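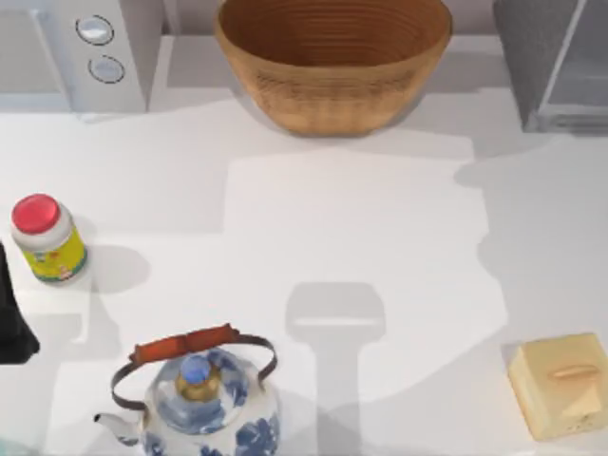

Descaling a kitchen kettle with citric acid

Limescale is calcium carbonate left behind when hard water is heated. It collects first on the base of a kettle, then on the walls and the spout filter. A thin layer slows boiling and sheds white flakes into drinks. Citric acid dissolves it without the smell that vinegar leaves.

The method applies to stainless steel, glass and plastic kettles with a concealed element. Do not use it on enamelled or bare aluminium kettles. Check the maker's leaflet first, as some models with a coated base have their own instructions.

What you need

Citric acid powder, food grade
A measuring jug
A kitchen scale or a tablespoon
A soft bottle brush
A dry cloth

Quantities

Use 17 g of powder per litre of water. One level tablespoon is close enough for a single litre. Stronger mixtures do not save much time and are harder to rinse out.

Method

1. Unplug the kettle, let it cool and empty it. Lift out the spout filter if it is removable and put it in a cup.

2. Fill the kettle with cold water to a level above the scale line, but no higher than the maximum mark. Note the volume.

3. Boil the water, switch off at the wall and wait 2 minutes. Powder added to water at a full boil can foam over the rim.

4. Add the citric acid a spoonful at a time. Fizzing is carbon dioxide coming off the scale. Keep your face away from the opening.

5. Pour enough of the solution into the cup to cover the filter.

6. Leave both to stand for half an hour. For heavy scale, leave them until the fizzing stops.

7. Empty the kettle into the sink with the cold tap running. Brush any remaining patches lightly. Wire wool scratches steel, and scale takes hold more quickly on a scratched surface.

8. Rinse twice with cold water. Fill, boil and discard once. If the discarded water tastes sharp, boil and discard again.

9. Refit the filter and dry the outside, including the underside where the contacts are. Never stand the kettle in water.

Stubborn deposits

A brown tint over the scale is usually iron or tea residue. Repeat the method with fresh solution; used solution is largely spent. Scale around the edge of the base plate may need a third treatment. Do not chip at it with a knife, as this can damage the seal.

How often

In a hard water area, descale every month. With soft water, twice a year is normally sufficient. A jug filter lengthens the interval, provided the cartridge is changed on time.

Storage

Keep the powder in a sealed, labelled jar. It absorbs moisture and sets into lumps, which still work but have to be weighed. Mixed solution should not be kept in a food container. Citric acid must not be mixed with bleach, as the two give off chlorine gas.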